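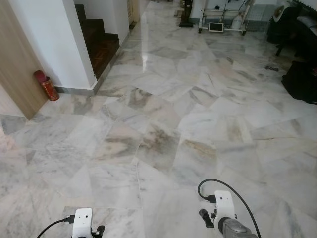 From: Jennylyn Samonte
To: Drorkar users list
Subject: Re: depth holes on glossy floors

Hello Obadia, hello all,

On 'March', Obadia Koech wrote:
> We train the navigation policy with the floor mask as you
> described, but on polished stone it still stops before bright
> reflections. Did you mask the reflections by hand? And do the
> grippers stay in the input?

No, we did not mask by hand. We take the head camera image and compare it with the predicted floor plane. Where the depth is missing but the color continues from the neighbor pixels, we label it as floor. On white marble this repaired most of the false obstacles - the bright streak near the stairs was the worst case for us.

The grippers stay in the input. We tried to crop them out and the result became worse, I think because the policy loses its reference for the width of the robot.

For training we used over 2,000 short clips, and 100 for the test. Stops without a reason went down from 6 to 4 per run. This is less than I hoped. Veins and brown patches in the stone still cause trouble, and dark objects lying flat are sometimes taken for a stain, so please be careful with that.

Ghizlane El Fassi has the labeling script and can send it to you. It needs the newer calibration format.

Best regards,
Jennylyn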